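Work & Careers > Automation at Work

Employer bringing in robots trained in simulation, what happens to our jobs?

Posted by tidewater_62
Thursday, March 14, 2024

I work for Hanitz, a company that cleans and resets furnished short-stay apartments. There are 17 of us on the crew. At the last staff meeting we were told the company is going to trial two-armed robots from a supplier called Walix for kitchen and dining areas. They would wipe counters, put dishes away and clear tables. The trial is meant to start in August in 3 units.

Management says no jobs will go, but some of us have been asked if we want to move to a "remote operator" role. You sit at a desk in a headset and run the robot through the job in a computer-made apartment, over and over, so it has something to learn from. It pays the same as what I'm on now. I have never done desk work and I'm not much good with computers.

Has anyone had this happen at their work? Is the operator job a real job or something that disappears once the robot has learned? I've got until the end of next week to put my name down.

3 replies

gumleaf
Depends on the company. Get it in writing.

northshore_kel
We went through this at a laundry and linen service. Different supplier (Jirnow) but the same idea. I'll tell you how it went for us and you can judge.

The operator job was real. It lasted longer than they said it would because the machines were slow to pick things up. A bad shift might be 60 good runs and a good shift was closer to 200. A run only counts if the task is finished cleanly, so ask how runs are counted and whether your pay is tied to it. Ours wasn't at first and then there was talk of a bonus, which caused a lot of arguments.

The people who stayed on the floor had the bigger change. Their work got broken up. They did the parts the machine couldn't, and then they fixed what it had done badly. Some found that harder on the back than the old routine, as the light jobs they used to rest on had gone to the machine. If you stay on the crew, ask who does the re-cleans and whether the time allowed per unit is going to be cut.

About computers, don't let that put you off. It's mostly arm work. The people who did best were the ones who knew the job by hand. Training was short and most of us had the hang of it by the second week.

marlo_ops
I run these sessions for a living at a small outfit called Khan, so take this as coming from someone on the other side.

You'll spend most of the day looking at a simulated kitchen from the robot's point of view, with its two arms reaching out ahead of you. The picture tilts when the body tilts, and some people feel ill for the first few days. Ask for short sessions and a proper break off the headset between them. This one has a stone-look counter on the left with a brown box by it, and the dining table further back:

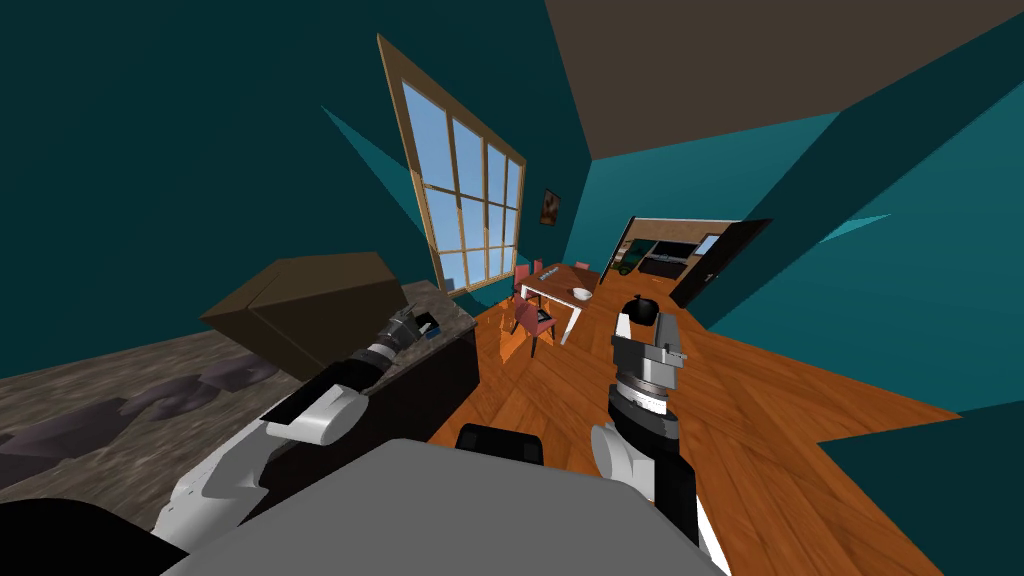

gumleaf asked under an earlier version of this answer whether time in a made-up kitchen like that counts as cleaning experience if you want to go back on the crew later. At our place it does, but only after staff pushed for it and it was added to the agreement. At yours I'd raise it before you sign. Ask for your service and your leave to carry over as well, and for a set period in which you can return to your old position at the same rate.

As for whether the job disappears, a lot of it does get smaller once a task is learned. Then there's a new layout or a new task and it picks up again. The steadier work is in checking, where you watch the robot and take over when it gets stuck. If Walix is offering training in that part, I'd put my name down for it.

One other thing is shifts. Crew work in your line is mostly daytime between check-out and check-in. Operator work can be put on at any hour. Have the hours put in the offer.

tidewater_62
Thanks everyone. Shifts hadn't come up at all and I've got kids to pick up, so I'll be asking about that first. I'll also ask who does the re-cleans.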